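Can I mix two brands of the same oil grade, and does old stock go bad?

Posted 27th July in Engines & Fluids

So I cleaned out my uncle's garage over the last few weekends (he moved to a condo and basically told me to take whatever I wanted) and I came home with a shelf's worth of motor oil. Most of it is Clorko 5W-30 full synthetic in quart bottles, all sealed. Then there are a few quarts of Drotberg, also 5W-30, but the label says "synthetic blend." And one opened jug of something called Kuusk High Mileage with no grade I can read because the label got soaked at some point and half of it came off.

My car is a 2011 four-cylinder sedan with a fair number of miles on it. It takes just under five quarts. I've got four of the Clorko left after topping off my wife's car, so I'm short. Can I throw in a quart of the Drotberg to make up the difference, or is that asking for trouble? My dad always said never mix brands, period, and he was pretty serious about it. He also changed his oil every time the moon was full, so I don't know.

Second thing. The Clorko bottles have a date code on the neck that I think works out to six years ago. The garage wasn't heated. Does sealed oil go bad?

Third thing, and I know this is probably dumb, but the car burns a little. I add a quart every 800 miles or so it seems like. Would the high mileage stuff help with that? I'd really like to not pay for a rebuild on a car that's worth maybe two payments on a new one.

Thanks in advance, and sorry for the wall of text!

3 answers

Answer from gullholm_fan

Mixing is fine. Same grade, both rated for gas engines, pour it in. I've done it for years with whatever was on sale. Right now I've got Gullholm and two other brands in my truck and it runs great.

Toss the Kuusk.

Answer from Derek Blackburn

OK, let me take these in order, since you asked three different questions and they don't all have the same answer.

Mixing brands: your dad's rule made a lot more sense when he learned it. Way back, additive packages were all over the place and some of them really didn't get along. These days any oil that carries a current API service rating has to be able to mix with the others without turning to jelly. A quart of synthetic blend in with four quarts of full synthetic gives you a slightly fancier synthetic blend. You lose a bit of what you paid for with the full synthetic (or what your uncle paid for, lucky you), so I'd go by the shorter change interval in your owner's manual and not stretch it.

What I would check is the little donut on the back of the bottle. It'll say API Service and then two letters. For a 2011 gas car you want SN or newer, and I think SM would have been OK for some 2011s, but look at the manual. If the bottle says SA or something ancient like that, it goes to the recycling place, no matter how clean it looks.

Age: most oil companies say around five years for a sealed bottle, stored somewhere dry and not too hot. Six years in an unheated garage wouldn't scare me. Cold doesn't really hurt it. Before you pour, turn the bottle upside down for a while and then look at the bottom. If there's sludge sitting there that won't mix back in, or the oil looks milky, don't use it. Milky means water got in.

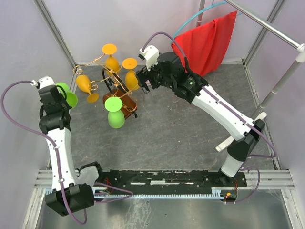 On the date codes, gullholm_fan wrote back that Clorko changed how they print theirs at some point, and that on the older bottles the first number is the last digit of the year, so six years might really be sixteen. Worth calling the number on the label if there is one! I didn't know that one, so I'd go with the phone call over my guess.

Burning oil: a quart every 800 miles is more than I'd like but I've seen plenty worse. High mileage oil has seal conditioners in it, and those can slow down a leak. If it's getting past the piston rings they won't do much. So figure out which one you've got first. Put a big piece of cardboard under the engine overnight and look for spots in the morning. If it's clean and you get a puff of blue smoke on startup, I'd be thinking valve seals. Also have a look at the PCV valve, which is cheap on most cars and takes a few minutes to swap. I had a wagon that drank oil for a whole winter, starting in November, and a new PCV valve cut it down to almost nothing. I felt pretty silly about all the quarts I'd poured in it.

And yeah, don't use that opened Kuusk jug. You can't read the grade and you don't know how long it's been sitting open. If you want to try a high mileage oil, buy a fresh one in 5W-30.

Answer from rustbelt_mike

Dads are right about this one. I mixed once and got a tick in the top end that never went away. Could've been the car, it had 227 thousand on it, but I stick to one brand now and sleep fine.

If you're only one quart short just go buy one quart of Clorko?? It's not that much money.

Comment from the original poster

Ha, fair point Mike. The store by me only had the big jugs last time, but I'll look again. Derek, thank you, that's super helpful. I found the donut and it says SN on both the Clorko and the Drotberg, so I think I'm good there. Cardboard goes under the car tonight. I'm also going to try the PCV valve because I'm pretty sure it's the original one. Will report back once I've put some miles on it. Does anybody know if parts stores take old oil if it's still in a jug with no label?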